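Ticket 96: small parts box on the work table, sorting and pickup problems
Status: open, waiting on one more try
Reported by: Viktória Kiss
Handled by: Cillian Keane, Kullier shared workshop

Problem as reported
The clear box has turned into a jumble again. Everything goes in at the top, nothing comes out without a fight, and the little pieces slide under the big ones. People end up tipping the whole lot out on the table, and then half of it rolls onto the carpet. Could we please find a way of working with it that doesn't need a tip-out every time? I love that box, by the way. I just want it to behave!

Cillian, first reply
Great one to get, I've been wanting a go at this. Few questions before I start. Is it always the same box (the tall one, no lid)? Are you sorting by color or by type? And is the white board on the table when you tip things out, or are you on the bare wood?

Viktória
Same box, always. By type, in theory. Bare wood so far, which is where the rolling happens.

Cillian
OK, board first. I laid the big white one from the Brosham cupboard over the table and it's a huge improvement already. Small red pieces show up on it right away, where on the orangey wood I kept missing them. It leaves a strip of table free along the near edge, handy for resting a cup or a notebook. Leave the board down for now please.

Tried so far:
Tipping out onto the board. Better than before, but 7 pieces still made it to the floor. Gray parts on gray carpet, good luck. Found them all by feel.
Shaking the box to bring the big parts up. Works a bit! The silver ones rise and the small ones sink, so you can lift the top layer off. Very noisy.
Lowering the fill. I took out everything above the halfway line and put it in a Clelinora tray on the shelf. This is the one I'm most excited about.
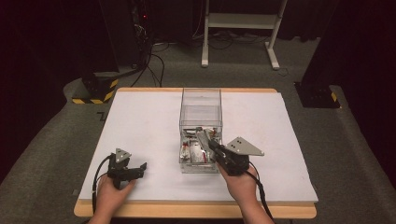 With the box less than half full you can get at the contents without the pile pushing back at you, and you can see through the side what you're going for. The tall walls are still a nuisance for anyone with short fingers. They do stop things from jumping out, though, so I wouldn't swap it for a low dish yet.

Viktória
Tried it this afternoon and yes, so much nicer! I pulled the silver parts first and left the red ones for last. Took me roughly 10 minutes with no tip-out. One snag: the box slides on the board when you reach in from the side. I had to keep nudging it back to the middle.

Cillian
Ha, same for me. The board is slick. I cut 2 strips of the Dlamini grip mat and stuck them under the base, one at each end. Can you try again with those on and let me know if it still creeps? If it does I'll do the whole underside.

Also, new house rule while this is open: fill to the halfway line and stop. Anything extra goes in the tray. I've put a note on the shelf.

Viktória
Grip strips are holding when I go in straight from the front. Haven't tried from the left yet. Will do that tomorrow morning and post here. Please keep the ticket open until then.

Cillian
Will do. Tray is labeled now as well.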